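Workshop notebook, 2/24/18

Toy kitchen corner, Jetivham room. Started late but got so much done! The Vindar pretend-food set finally got a proper sort, and I went through more than 400 bits of play fruit, bread and dessert before lunch (the peas alone nearly finished me).

Keepers went into the Rajan tubs, lids off for now so the colours show. 19 pieces had chewed edges or split seams and those are bagged for the bin. Two of the tubs still need labels. I'd like picture labels this time, the little ones can't read "assorted bakery" and neither can I before coffee.

White table wiped down with the mild soap, then the rinse cloth. Gorgeous clean surface, every colour pops on it.

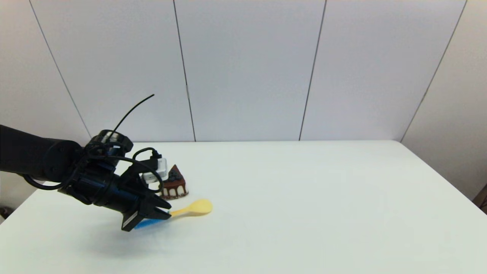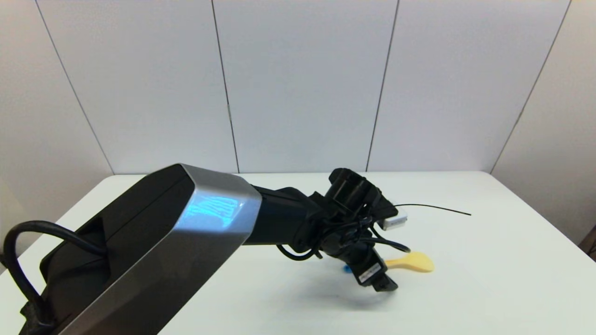 Desserts are my favourite part of the whole set and I'm not going to pretend otherwise. The Codis ice creams are fine, but the paint is thin on the cones and I've put 8 of them aside for touching up. The chocolate cake slice is the real winner: the drips down the cream-coloured side, those dark decorations on top that look like blueberries, lovely work for a toy. I want a whole cake's worth of slices so kids can share it out at a pretend birthday. The spoon with the blue handle and pale yellow bowl looks cheerful with it too, so I'm writing the two down as a serving set. Must check whether we have more spoons like it in the grey drawer.

Tried the fruit halves again after lunch. The hook-and-loop on the pears is still grabby and makes that great ripping noise, but the tomatoes barely hold. New dots needed, the 12 mm ones are too small. Glue: the clear stuff, a thin smear, overnight under a book.

Idea for the June open day: a bakery counter along the window, desserts at the front, bread behind, paper bags and a till. Could use the old shelf if somebody sands the left end. I'd happily do the sanding myself!

Still to do: labels, cones, tomato dots, ask about the grey drawer key.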